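Zamthorpe Tool Library – Frequently Asked Questions
Answers for new and current members. Please read these before you call the desk.
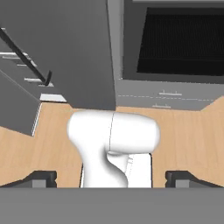
White arm, gray band and dark fingers, computer rendering.

Who can join?
Anyone 18 or older who lives or works in Zamthorpe. Bring a photo ID and something with your current address on it, such as a utility bill or a lease. If you work here but live elsewhere, a pay stub is fine.

What does it cost?
Membership is $30 a year. There is no charge per loan. Renewals are due in March no matter when you joined, and people who sign up after September pay half for the first year.

How many tools can I have at once?
Hand tools have no limit within reason. Power tools are limited to 2 at a time per household. A drill and its charger count as one item.

How long can I keep them?
Seven days. You can renew once by phone or at the desk if no one else has asked for the item. Tile saws, floor sanders and the post hole digger can't be renewed between April and June.

How do I reserve something?
Look it up in the catalog and write down the item number. There are 924 items listed, and a few share a name, so the number matters. Call or stop in with it. We hold reserved items until closing time on the pickup day, then they go back on the shelf.

What if I return something late?
The fine is $1 a day for hand tools and $5 a day for power tools. After 30 days we bill you for the replacement price.

Something broke while I was using it. Do I have to pay?
Not for normal wear. Tell us what happened when you bring it back and leave the tag on so it goes to the repair bench. You do pay for lost parts and for damage from using a tool on the wrong material – the masonry bits are the usual case.

Do you supply blades, sandpaper or fuel?
We supply one blade with each saw. Sandpaper, nails, trimmer line and fuel are yours to buy. Please empty the fuel tank before you return a mower or a tiller.

Can someone show me how to use a tool?
Yes. Jitendra Chaudhary is at the desk most evenings after 5:30 and can go over the basics. First-time borrowers of the table saw or the chainsaw must do a short safety check with him.

Do you take donated tools?
Yes, if they work or need only a small repair. We can't take gas cans, extension ladders or anything with a cut cord. Ask for Yaowalak Onsri before you load the car, as storage is tight.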